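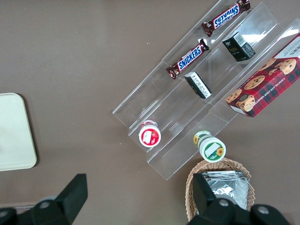
Vasylyna reckons I should have washed the whole thing in warm water on day one and saved myself two weeks of fiddling. She may be right, but I'd already peeled the feet off by then, so we carried on my way.

Snack rack log – clear tiered rack, break room counter
Sun 4 October
By the person who restocks it

The complaint, as it first came in to me: "candy keeps sliding to the bottom and it's driving me nuts." Fair enough! We got the rack in September through Hernik, order 1123, and I set it up in about a minute and thought no more of it. It's the clear acrylic kind with the long channels stepped like stairs, and I really like it – you can see everything, and people quit digging through a shoebox to find the one thing they want. But every morning the Snickers were bunched up at one end and the boxes had fallen over.

First thing I tried was just putting everything back neatly and watching. Waste of a day. It all looked fine at lunch and by four o'clock the bars had crept along again. Candy wrappers are slippery, acrylic is slippery, what did I expect.

Second try, I put a strip of shelf liner in the top channel. That held the Snickers great, but it looked awful (gray mesh under clear plastic, yuck) and crumbs got into it. Pulled it out again on the Friday.

Then I wrote to Liltisis, who made the rack. Their support person, very nice, asked me whether the counter was level. I said of course it's level. Then I borrowed the level out of the tool drawer and it was not level. The bubble was clear over to one side, and the whole tabletop leans toward the door. So that's the sliding explained, or most of it. I wrote back and ate my words.

Fix for the lean: I stuck two felt pads under the low end. One wasn't enough, three made it rock. With two the bubble sits in the middle and a bar stays where I put it, even when somebody bumps the counter getting to the microwave.

That left the boxes. The tall ones still tip if you stand them up in the middle channel and grab one in a hurry, and then you've got a box lying on its side showing you the ingredients instead of the name. I tried packing them tight so they'd prop each other up. Works when it's full, falls apart by Wednesday. What I do now is lay the small boxes flat from the start, label up, and stop worrying about it. The shortbread cookies go in the channel on the other side by themselves and have never given me any trouble, bless them.

Still open: the static. Fresh out of the box it grabbed every bit of dust in the room. I've been wiping it with a damp microfiber cloth and it's better, but not gone. Don't use the blue glass spray, by the way, the Liltisis person said ammonia can cloud acrylic. I'm leaving the ticket open until I've had a full week without a new dust complaint.

Comments

Boiko – We have the same lean on our floor. Ours turned out to be one short table leg, so check that before you go sticking pads on things.

Vasylyna Levchenko – Warm water and a drop of dish soap, let it air dry, don't rub. I've said this already.

Famham desk – Can the Snickers go back on the left where they were? Somebody moved them and I had to look.

Reply from author – They're on the left! Will try the soap on Monday and write it up.

Last updated: Sunday evening, status changed to "waiting"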